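Bench notebook, Bellow line, kitting room
January 3, 2022

First day back. The Burkov cell now does the desk kits on its own until lunch. 421 kits are on the order, each one a mesh cup, scissors and a highlighter. Saranya reset the pick heights before the shift. Cup goes to the left of the counter, near the curtain. 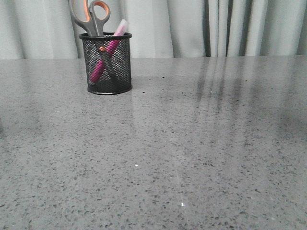
Packed cup, scissors point-down, pink highlighter beside them.

Marion used to pack these by hand with Kauko. She is on checking and returns now and says her wrists are better, but she misses setting her own pace. Kauko has moved to fault calls and wants proper training for it, in writing. I agree. Asked Torquil to get it on the rota before the next order starts.

Loose parts are the harder job.

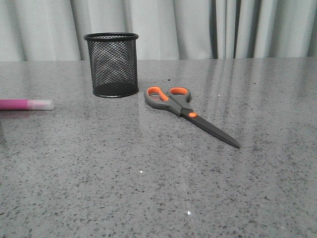 Scissors are still the part I worry about. The two finger loops differ in size, so the grasp point has to follow whichever way they are lying. In December we logged 23 missed picks, 9 of them on scissors. Marion spotted the pattern before the log did. She should be in the Thursday review.

To do: new pick file to Saranya, ask Morven about break cover.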